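手持夹爪改造记录,第二版做到一半,按顺序发。2/13/24

1/
东西是去年 9 月开始做的,主体打印件银灰色,扳机深色,顶上一个白色方块贴定位码,旁边是摄像头。用途是人拿着它在家里做动作,录下来给小机械臂学。机械臂是 Movby 的桌面款,买的二手,末端自己换过。

2/
第一版的问题先列一下,免得有人照着旧文件打:扳机回弹慢,方块会松,线从手腕内侧出来,转腕的时候会扯。旧文件我已经从 Nusside 上撤了,之前下载过的请别再用那个扳机件。

3/
先改扳机。旧的是一根扭簧直接顶在扳机背面,簧脚会在塑料上磨出槽,磨到后面就卡。新的改成拉簧,两头挂在螺丝上,塑料不再受摩擦。拉簧长 20 毫米,再长壳子里放不下。

4/
拉簧的力要试。太硬的话录久了食指酸,人会不自觉提前松手,数据里就全是半开半合。太软又合不回去。我最后选了能刚好把指头弹开、再没有多余劲的那种。买弹簧的时候多买几种线径,店家的参数表不太准。

5/
传动还是齿条。两根手指各带一条,中间一个齿轮。打印的时候齿条要侧着放,齿面朝上会有台阶,推起来咯噔咯噔的。侧放要加支撑,拆支撑的那一面朝外,不影响啮合。

6/
齿隙我留得偏大。理论上应该小,可是冬天在阳台打印和夏天在屋里打印,尺寸差得能摸出来,留大一点省得返工。开合宽度反正是靠摄像头看指头上的标记算的,齿隙对结果影响不大。

7/
指头换成软的。外层 TPU,里面有斜筋,夹圆的东西会包过去一点。填充调了几次,太实就跟硬塑料没区别。切片的时候把回抽关小,不然拉丝很多,要拿打火机燎,燎过的表面发亮,摄像头里会反光。

8/
摄像头用的是鱼眼。好处是夹爪前面和两侧都看得到,坏处是边上弯得厉害,标定板要拍到角落里去,只拍中间的话边缘误差很大。我第一次标定偷懒,轨迹一转弯就飘,查了两个晚上才查到这里。

9/
标定板一定贴在平的硬东西上。我先贴在纸板上,纸板受潮翘了,看不出来,但标定残差一直下不去。后来贴在一块旧玻璃上,好了。玻璃反光,灯要挪开。

10/
方块的固定方式。旧版是双面胶,录着录着会歪一点点,歪了以后那一批全部作废。新版底下开了燕尾槽,推进去再从侧面拧一颗螺丝。定位码打印在哑光纸上,普通照片纸在顶灯下面会糊成一片白。

11/
方块贴完码要用卡尺量实际边长,填进程序里。打印机缩放经常不是百分之百,纸上写多少不算数。这一步漏掉的后果是整个距离按比例错,画面上完全看不出来,到机械臂那边才发现它总是停在东西前面一截。

12/
接线。数据线从壳子尾部出,出口的地方打了一个弯槽,线卡进去再扎一道,拉扯就到不了接口上。线不要买太粗的,粗线有弹性,手腕一转它就跟你较劲。我换成软皮的以后舒服很多。

13/
重量。装完摄像头、方块、螺丝,573 克,比第一版轻。轻在把手里面掏空了,外壁没动。掏空以后握着有点空响,不影响用。再往下减就要换摄像头,暂时不想折腾。

14/
花费。不算机械臂和打印机,这一只材料加摄像头超过 700 元,大头是摄像头。打坏的件没算进去。如果只是想试试手感,可以先不装摄像头,把机械部分打出来玩,没多少钱。

15/
程序这边用的是 Kohlhase 的那套时间同步脚本,改了一点。原来的是按文件修改时间对齐,我这里几路视频写盘速度不一样,对不上。改成开录前先对着屏幕上的毫秒计时拍一下,后期按画面对。笨,但是稳。

16/
家里录的时候窗帘要放下来。不放的话白天光线一直在变,鱼眼又正好把窗户全收进去,自动曝光来回跳。我现在曝光锁死,卷帘放下,只开顶灯。卷帘上会有一条灯的反光,位置固定,可以不管。

17/
地上和桌上的东西我不收。之前专门清过一次场,模型学得很好看,东西摆回去马上不认识路。现在软墩、衣帽架、铺着桌布的小桌子都在原位,桌上的瓶子也留着。家里本来就这样。

18/
最近练的动作是从侧面去接近窗下那个矮的白盒子。难在盒子低,人要弯腰,夹爪容易跟着手臂斜下去。办法是先把夹爪放平再往前送,肘往外打开一点,速度放慢。
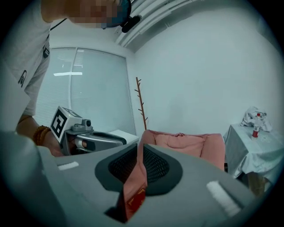

19/
到昨天为止留下来的有 204 段。扔掉的没统计,主要是定位码被手臂或者身体挡住的,还有起手太快糊掉的。判断标准很简单:定位中断超过半秒就扔,不去插值补。补过一次,机械臂在那个点上会抖。

20/
挡码这件事和站位关系很大。身子压得太近,码就躲进影子里。我的习惯是录之前空走一遍,眼睛看着方块的那一面朝哪里,再正式开始。两只手都拿夹爪的时候更麻烦,两边会互相挡,目前靠错开先后来解决。

21/
文件命名也改了。以前用日期加序号,后来想找某个动作找不到。现在是动作名、左右手、序号。录完当场改名,留到晚上一定会乱。硬盘按动作分文件夹,原始视频另外放一份,从来不在原始的上面改。

22/
有人问为什么不直接遥操作机械臂录。试过,慢,而且机械臂够不到的地方就录不了。手持的可以满屋子走。缺点是人能做到的姿势机械臂不一定能做到,所以录完要先过一遍可达性检查,不可达的也扔。

23/
可达性检查我是在 Vidov 的仿真环境里跑的,只放机械臂和桌面,家具不建。跑一晚上。它的关节限位默认值比实物宽,要自己改成说明书上的,不改的话什么都显示能到。

24/
已知没解决的:扳机轴在干燥的天气会吱一声,抹了硅脂好几天又来。指头根部的螺丝会慢慢退,打算换防松螺母,位置紧,要改壳子。摄像头连续录久了发烫,想在外壳侧面开几道缝,又怕进灰。

25/
打印参数放一下:壳子 PETG,层高 0.2,外壁多走一圈;齿条和齿轮也用 PETG,别用 PLA,夏天放车里会变形,我变过。指头 TPU,慢速。燕尾槽那里不要开支撑,直接桥过去就行,毛边拿刀刮。

26/
新文件等壳子改完螺母位再传,还是放 Nusside 原来那个页面。标定用的脚本先传了,在附件里,路径写死在开头,自己改。下一段写左手那只,镜像过来以后扳机的限位不对,正在重画。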